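The Tartan That Teaches

The best-dressed wall in Kivthorpe belongs to a lab. It is red, black and white, it hurts to look at after lunch, and the people at Kallier who put it up will tell you it is the smartest thing in the building.

Their problem was a dull one. A robot with cameras at its wrists has to work out where its hand is, and it does this partly by watching how things slide past as it moves. Give it a plain white wall and it may as well be staring into milk. The team's method, which they call Lamont, gives it something loud to hold on to. Blocks and bands help from far off. The small dots help up close.

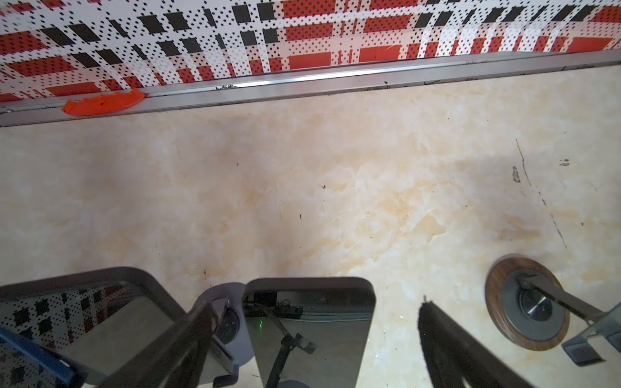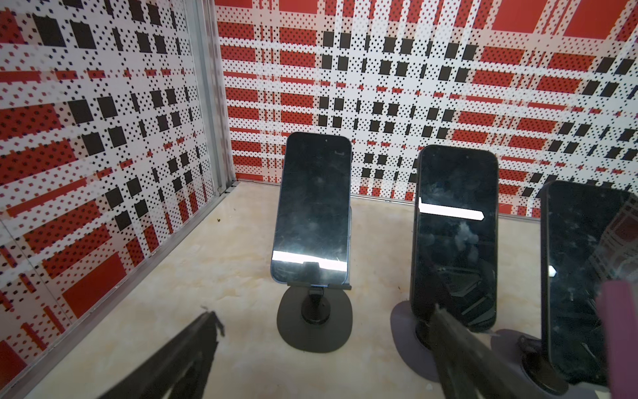 Two views from the wrist cameras, plaid included.

Glossy things are where it gets rude. A dark phone screen is a poor sort of mirror, but it is mirror enough to hand the robot a second wall that isn't there. Earlier software believed in that wall with all its heart. Lamont checks whether the pattern moves the way a real wall should, and throws out whatever doesn't.

Over 121 trial runs, the old approach lost its place in 60. The new one lost it in 6 - and two of those, the team says a little stiffly, were down to a loose cable.

A rival group at Harismont has asked whether any of this survives in a beige kitchen. Kallier's answer, so far, is to try it with less and less plaid, one panel at a time. They plan to reach bare wall by April.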